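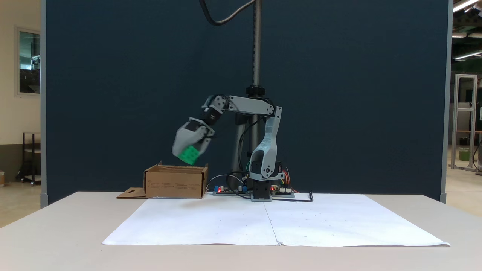
Visit report, Merkano packing workshop, Kekotville, Aug 14, 2024

Our guide was Emiliano Ortuño, who runs the packing side. The open day took in the stores, the carton line and the table area at the back.

The carton line folds 200 boxes a shift from flat stock. Board is supplied by Strand in bundles of 10. Flaps are creased twice, as a single crease tends to spring back and narrow the opening.

At the table area the task is putting a green cube into an open cardboard box. White paper is laid over the table top in two sheets, edge to edge.

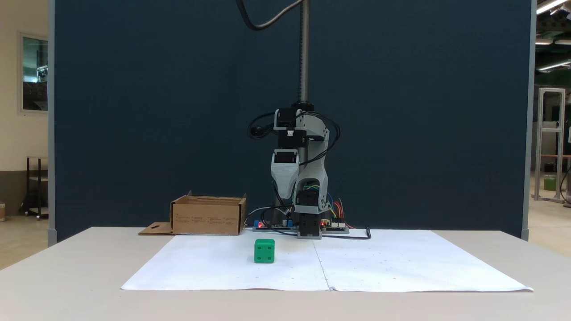 Box flaps are turned down before loading. Oğuzhan Kılıçarslan asked about lids; Ortuño replied that closing and taping are done elsewhere, on an Andix bench we did not see running. Tape use is almost 2 rolls a shift.

The stores were tidy but poorly labelled. A second visit is planned for November, when the new racking should be in. Parking is at the rear gate.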